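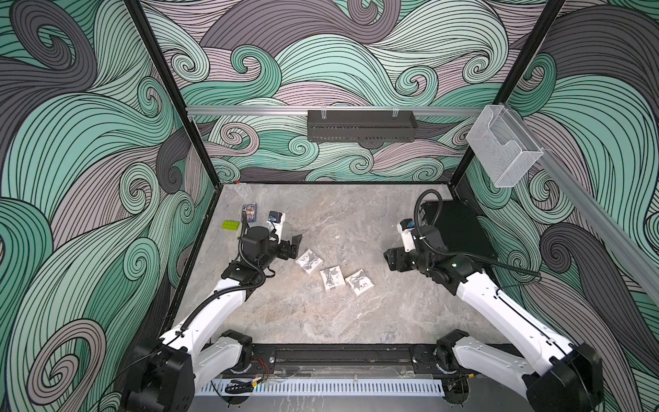
Two robot arms and a good deal of wave wallpaper.

A day out at the Gratdale History Books Fair
Posted 10th December by Sumaiya Sarkar

The train to Gratdale stops at every place that has ever had a platform, so I had plenty of time to read the programme. It promised publishers, second-hand dealers, two talks on the Civil War (ours, the one with the lobster-tail helmets) and a live podcast recording. It also promised ample parking, which was no use to me and, judging by the drivers in the entrance queue, not much use to them either.

I go to this fair most years with a firm budget and come home with a bag that hurts my shoulder. Entry was six pounds, with a wristband that took the hairs off my arm when I removed it in the evening. The main hall had the dealers down one side and the small presses down the other, and a narrow channel between them where men in waxed jackets stopped dead to read blurbs.

My first stop was the Plemex stall. They're the people who bring out podcast transcripts in print, an idea I laughed at when I first heard it and now own a shelf of. Their new one is a pair of volumes on the sieges of the 1640s, taken from a series I'd half listened to while ironing. On paper you notice how often the guests disagree with the host and how politely he fails to hear it. The woman on the stall told me they leave out the ums but keep the laughter, in square brackets. I opened the second volume at random and found [laughter] in the middle of a passage on dysentery.
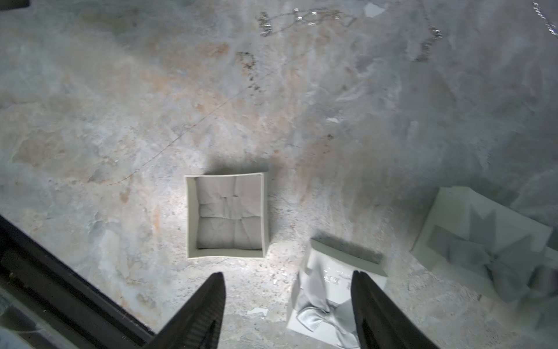 The morning talk

This was on garrison accounts, and it was better than that sounds. The speaker had spent years with the papers of a single royalist outpost, and had got very fond of its quartermaster, a man who wrote down every cheese. One bundle, item 3814 in the catalogue, is nothing but complaints about boots. The soldiers say the boots are bad. The supplier says the soldiers walk in them too much.

She put the pages up on a screen and read them in two voices, grumpy and grumpier. Then a gentleman behind me asked a question which lasted longer than the siege, and which was mainly about his own village. She thanked him for it. I've no idea how people learn to do that.

Lunch was at Vava, across the road, where the soup was leek and the tables were too small to hold a bowl and a book. I spread myself over two of them and read the introduction to volume one, and got soup on the Earl of somewhere. 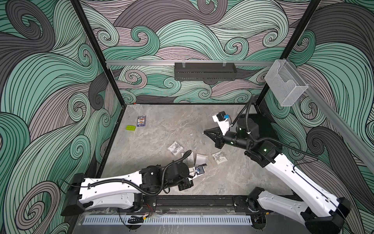
Grey stone pattern underfoot, curling waves on the walls.

The live recording began late, as the microphones had views of their own. Four historians sat on bar stools, a kind of furniture no historian should be asked to use, and argued over whether ordinary people in the county had picked a side or had one picked for them. The best bits were the small ones: a churchwarden who hid the parish silver so well that it was never found, and a miller who sold flour to both armies and then sued both. I'd have listened to a whole hour on the miller.

The audience was invited to vote at the end by a show of hands. Neutrality won easily, though I think half of those hands were reaching for coats.

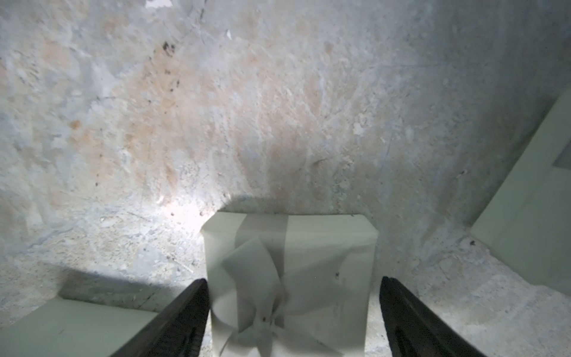 Photo: S. Sarkar

By mid-afternoon I'd reached the second-hand dealers, which is where the budget goes to die. I had come for a copy of Sultana, a novel about a merchant ship stuck in the Thames while Parliament and the king quarrel over her cargo. It's been out of print for ages. The first dealer had never heard of it, the second had sold one last week and seemed to enjoy telling me so, and the third had it in a box under the table, lot number 2353 still stickered on the spine from some auction. The jacket has been mended with tape and a previous owner has corrected the rigging in pencil, all the way through, with growing bad temper. I paid what he asked. I'm bad at haggling, and he'd already seen my face.

I also bought a pamphlet on bridges that I didn't want, from a man who looked cold.

If you're thinking of going next time, there's a smaller spring fair in March, in the same hall, with more maps and fewer talks. Bring cash, as the card reader on the door was sulking, and bring a bag with wide straps. The last direct train goes earlier than you'd like. I missed it, and read the pencil notes on the slow one home. He was right about the topsails.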